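From: Arsen Lysenko
To: Rellau Hobby Benches list
Subject: Re: [rellau-bench] Green tops, and what to put under them

Hello all,

I meant to answer this on Tuesday and then the weekend project swallowed the week, so forgive me for coming in after the thread has wandered off to drill presses.

On Tuesday, Radwan wrote:
> I'm putting together a small square work table and can't settle on
> the top. My old one is bare MDF and it has drunk up every spill since
> April. I like the look of a green surface but I wonder if it's too
> dark to find small parts on. Also, does anyone set the frame straight
> on the floor, or do you put something under it? Mine will live on
> concrete and I don't trust that floor one bit.
> And how high should the block in the middle be, if I have one?

Radwan, I'll take these in whatever order they come to me, which is how I do most things.

Green is fine. I had the same worry and it lasted maybe a day. Light wood stands out on it beautifully, and so does anything red or silver. What you do lose is dark hardware. Black screws vanish, and I have spent more time than I'd like patting the surface with my palm looking for one. I keep a white saucer next to me for those now and it has saved my temper more than once. If you buy the mat from Drillemex, ask for the offcuts while you're at it, because they used to throw them in and a strip makes a very nice drawer liner.

As for the floor, yes, put something under it! I'm very fond of a light plywood base and I'd make it bigger than the frame, so the wood sticks out past the rails. It gives you something to get your fingers under when you need to shift the whole business, and the rails don't take the knocks from your shoes. If the concrete is as bad as you say, shim under the plywood and leave the aluminum alone. I shimmed the frame itself the first time and chased a wobble from corner to corner for an entire evening — my wife finally came out to ask who I was talking to.

Black extrusion looks smart and I'd use it again, though do buy more corner brackets than the plan says. The Otanstead kit gives you 3 spare and I had dropped two of them behind the freezer before lunch. I have part number 2272 written on my wall for the bracket and 2386 for the longer screw, but please check those before ordering, my handwriting being what it is.

The block. I don't think there's a right height, it depends what you want to stand on it. I like a plain rectangular one in light wood, set lengthwise running away from you so there's room on both sides, and low enough that you aren't forever reaching over it. Soda cans turn out to be a very good way of trying this out, by the way. They're all near enough the same height, they're cheap, and they tip over the moment you get careless, so you learn quickly whether you've left yourself room. Put a couple up at the far end of the block and scatter the rest over the green, then see how much elbow space is left. I'd do that before gluing anything down. Try it with full cans and then with empties too, as the empties are much fussier.

I haven't made up my mind about edging the mat. Somebody here (was it last spring?) had a bead of silicone all the way round and swore by it, and I'd love to hear how it's holding up. Mine just sits there and I sweep the crumbs off with a paintbrush.

Write back if you want the cutting list for the base and I'll type it up properly this time.

Warm regards,
Arsen 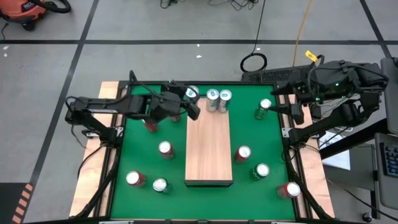
Green top, black rails, plywood base on the concrete, with the block in the middle and cans set out.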